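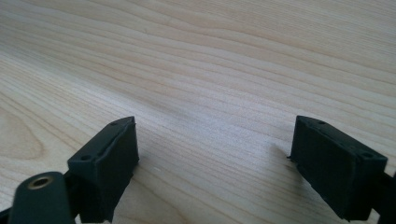
The two fingers of a hand-held gripper over a wooden tabletop. Photo: Altus Robotics Club

STUDENT CLUB OPENS ENTRIES FOR SECOND ZOLUM GRIPPER CHALLENGE

Altus Robotics Club has opened entries for the Zolum Gripper Challenge, a competition in which student teams build a hand-held gripper, use it to record short handling tasks, and train a robot arm to repeat them. Teams may register until the last Wednesday in March.

The challenge is open to students aged 16 and over at schools and colleges. Each team has up to five members and one supervising teacher. There are 20 places. If more teams apply, places will be drawn by lot.

Every team receives the same starting kit, named Hirkon. It contains printed parts for two fingers and the linkage, threaded inserts, screws, a camera mount and a parts drawing. Teams supply their own camera. The kit costs £149 and remains the property of the team after the final. Schools that entered the first challenge may reuse their existing kit and pay only for replacement parts.

Fingers may be redesigned, provided they fit the original mounting holes and open no wider than the standard set. Motors, suction and magnets are not allowed on the hand-held tool. The contact faces may be covered with any material that leaves no residue on the table.

The work is divided into 2 stages. In the first, teams assemble the gripper and record demonstrations on a tabletop of their choice. A team may submit no more than 800 recordings. Each recording must begin with the fingers open and nothing held between them, and must end with the object released. Recordings in which the object is dropped may be kept in the set but must be marked as such.

In the second stage, the club runs each team's trained model on a shared arm in the Sæther workshop. The arm carries the fingers designed by that team. Objects are of the same types as in the recordings, but the individual items are chosen by the judges and are not shown to teams in advance.

Marks are given for completed tasks, for the time taken and for the written log. The log counts for a quarter of the total. It should state what was changed during the project, what was measured and which attempts failed. Teams that do not submit a log will not be placed.

Several rules have been revised following comments from last year's entrants. The surface is no longer specified – plain wood, laminate and painted board are all accepted – but teams must record under at least two lighting conditions. Reflections on smooth tabletops caused difficulty for a number of models in the first challenge, and the judges will again use a varnished table for part of the final. Finger wear is also covered for the first time. Scuffed fingers may be used, while cracked fingers must be replaced before the arm is switched on.

The club will hold an assembly evening for new teams at the Sæther workshop, starting at 6.30 pm. Attendance is optional. The session covers fitting the threaded inserts, aligning the fingers and checking that the camera has a clear view of both tips.

The rules, parts drawing and entry form are available from the Altus club office. Questions about access to the workshop should be sent with the entry form – the arm area has a raised floor, and a ramp can be fitted on request.

ENDS

Notes to editors

Altus Robotics Club is a student club which meets weekly during term at the Sæther workshop. The Zolum Gripper Challenge is its only public competition.

Places at the final are limited. Press visits should be arranged in advance through the club office.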